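GOKDALE, 1/28/25 – Gokdale College has answered a complaint about threatening comments posted under one of its own social media pages, and Privotix, the online safety group that forwarded the complaint, says the answer falls short.

The comments appeared below a college post about spring housing. Two of them told a first-year student to leave campus or "be made to." Privotix sent copies to the college that same evening. The reply came as a single public post: the college "takes all reports seriously" and "will review the matter." It gave no deadline and did not say who would do the reviewing.
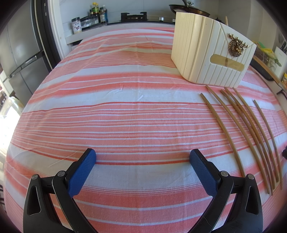 Privotix has read a lot of replies like that one. Over the past year it collected 1,257 public statements from colleges responding to hostile posts by students or people claiming to be students. In 570 of them, the word "review" or "investigate" was used. Only 30 were followed by any public word on what the review found. A promise to look into something costs very little to type, and after a while the promises run together like the pink and white stripes on a tablecloth. Privotix does not claim that the other reviews never took place. It says the public has no way to tell. 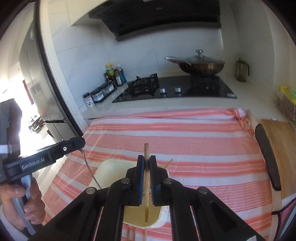
Wooden sticks and a cream-colored tray on a striped cloth.

The college has also pointed to Proltis, the comment filter it bought last fall, as proof that it is acting. Privotix has doubts. The two comments stayed up for hours with the filter switched on, while around 200 harmless replies, many of them questions about parking and meal plans, were hidden during the same week. The college has not explained the gap – or said whether a person checks what the filter hides.

Privotix is asking Gokdale College to name the office handling the complaint, to state whether the accounts belong to enrolled students, and to publish the outcome by the end of February. Student privacy rules may limit what can be said about any one person. They do not stop a college from saying that a case is closed.

The full set of statements, with notes on how they were sorted, is available on request from the Privotix press desk at its Juška Hall office in Gokdale.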